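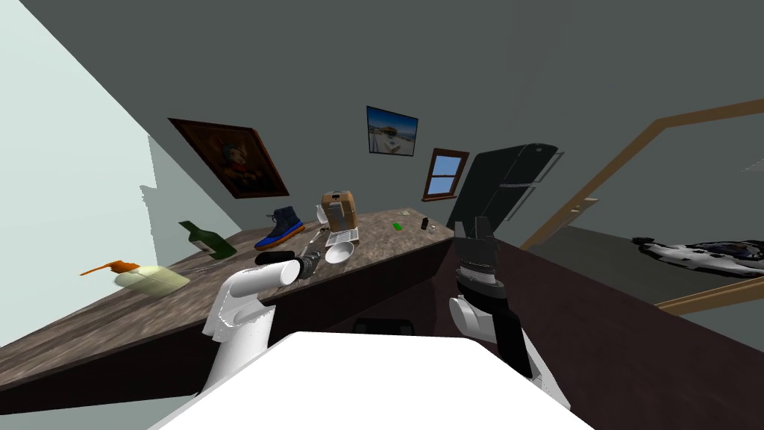 **Tilted head camera in sim episodes: keep or discard?**

Posted by Dorin Surdu

We're putting together a set of simulated kitchen episodes for a two-arm robot. The task is clearing a countertop. Our randomizer changes the objects and also the roll of the head camera, and in some episodes the roll is large enough that the whole room leans over. Counter, walls, refrigerator, everything.

Our written rules say "camera pose must be plausible" and give no limit. One reviewer passes these and the other rejects them. I have 422 episodes waiting and 246 of them have been marked both ways. Is there a usual practice for this? I'd also like to know what people do when one arm is holding something and the other is just up in the air with the gripper open.

---

**Ilgın Baysal**

Put a number in the rule. "Plausible" will get you a different answer from each reviewer, and from the same reviewer after lunch.

At Hurnard we set the roll limit in the randomizer config, so nothing over the limit gets rendered at all. Ours is 30 degrees. Yours depends on how the head is mounted on the real robot and how far it can move. Measure that first, then add a margin and write both values down with the date and who approved them.

For episodes you already have:

- Don't delete them. Move them to a separate split and tag them with the roll value.
- Check that the camera pose saved in the log matches the one used for rendering. We had a batch in April where it didn't, and that was a much bigger problem than the tilt.
- Have both reviewers redo a small set under the new rule before you send them the rest.

The idle arm is fine if the task only needs one. Our rule is that it has to stay clear of the working arm and of anything on the counter. It may block part of the background. If it hides the target object for most of the episode, we reject.

---

**flimel_user4**

just keep all of it, more variety is better

---

**Zübeyde Çetinkaya**

I'd be careful with "keep all of it" if the model is going on hardware with a fixed head.

One addition to Ilgın's list. Look at your object rules at the same time. If a shoe can end up on the same counter as a bowl, your document should say whether that is clutter to be ignored or something to be cleared. Same for a bottle lying on its side. Ours said nothing about either, and annotators wrote different instructions for the same layout. We now keep a one-page table with the object class, allowed poses, and what the instruction should call it.

---

**Dorin Surdu**

Thanks. The head on ours does roll a little, so I'll measure it and set the limit from that. The table is a good idea too. I checked a few logs and the saved poses match so far.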